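Bolleo Cell 2: setup and upkeep notes

Welcome! These notes cover how we set up and look after the Bolleo two-arm cell, and they travel with the Citska recordings so anyone using the data knows what shape the machine was in. Hacer Taşdemir wrote the first version in May, and it has grown a lot (please keep adding to it!).

The release has 400 episodes, saved in folders of 100. Each folder carries a copy of the service log, including the boring entries. I love the boring entries, they have saved me hours.

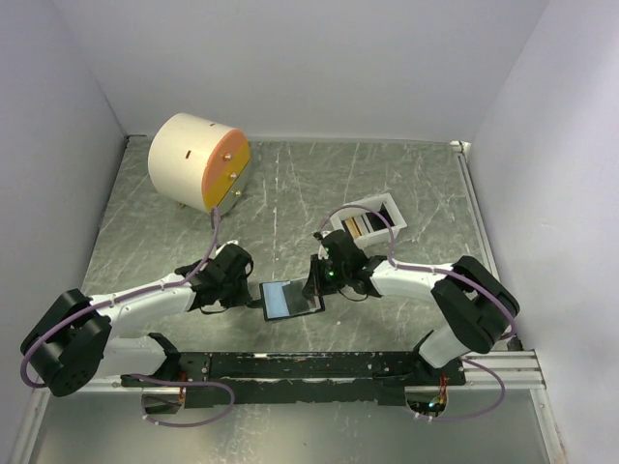
Cable routing is my favorite part of this build, and the part most worth copying. Every run gets enough slack for the wrist to turn fully both ways, then we tie it down along the straight sections and leave the bends alone. On the left arm the purple cable goes around the outside of the elbow and is tied to the white forearm with small white ties, then stands free in a bend beyond that. Check the free bend first if the wrist feels stiff.

Every 10 episodes: home both arms, close the grippers, look at the fingertips. Wipe the tabletop while you're there.

Every 4000 gripper cycles: swap the finger pads, check the mounting beam screws, then rerun the Gimance calibration. Both arms, even if only one got new pads. It takes a coffee's worth of time and the before and after plots are great fun to compare.

Known issue: folders recorded before the Boateng wrist update have a slight lag on the right gripper. They are marked "old wrist" in the log.

Found something odd? Add it to the log with the episode number and your initials.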